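Ticket: right hand drops out under light load, fault clears on its own
Site: Multdale
Unit: Mirarora, two-arm
Opened: 25/07/2022
Status: reopened
Priority: was low, I have put it back to high

First report
Right hand stops answering in the middle of the sweep-up task. Fingers stay where they are, the arm carries on moving. After 28 seconds the hand comes back with no one touching it. The log gives "grip current over limit" and nothing else.

Reply from Stodard support
Most likely cause is the operator's tool wrap being too thick. Please remove the wrap and retest. Closing as user setup.

Reopened by site
I don't accept this. We took the wrap off and ran the task 8 times. The hand dropped out twice, and in the other runs the brush handle turned in the fingers, so now we had two problems. The wrap went back on. If a bit of cloth can trip a current limit, I would like to see the figures, and none were sent.

Also, "over limit" makes little sense to me. It is a hand brush. The limit is set to 96 per cent on this unit and the Mets test bench never got near it holding something heavier.

Setup for the sweep-up task is below so that we are all talking about the same thing.
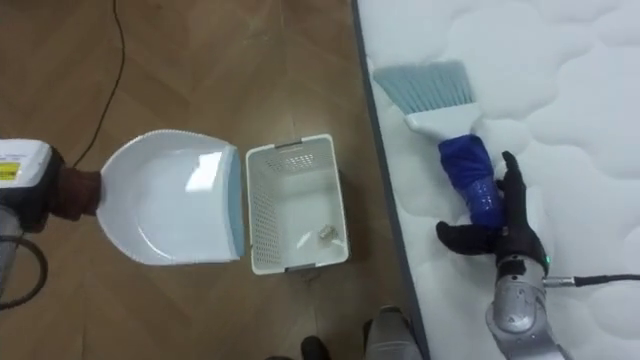
Fig. 1. Brush in the right hand on the mattress, dustpan in the left, basket between them. Blue cloth wrap on the brush grip.

Please look at the wrist cable on the right side. It leaves the wrist through a metal connector, and my bet is still on that connector. A poor contact could give a false current reading, and would explain why the fault clears by itself.

A green light at the wrist is not proof of anything. Support has quoted it at me before as "hand healthy". It was green during one of the dropouts too.

Reply from Stodard support
Firmware update in September should improve grip handling. Suggest waiting.

Site
Improve how? The release note lists 1000 log entries kept in place of the old number, and no change to the limit or the wrist. I'll install it, but I am not closing a ticket on "should". We want a spare wrist cable sent to Multdale so we can swap it and compare.

Until then the task runs only with someone at the stop button.

Next action: Stodard, cable.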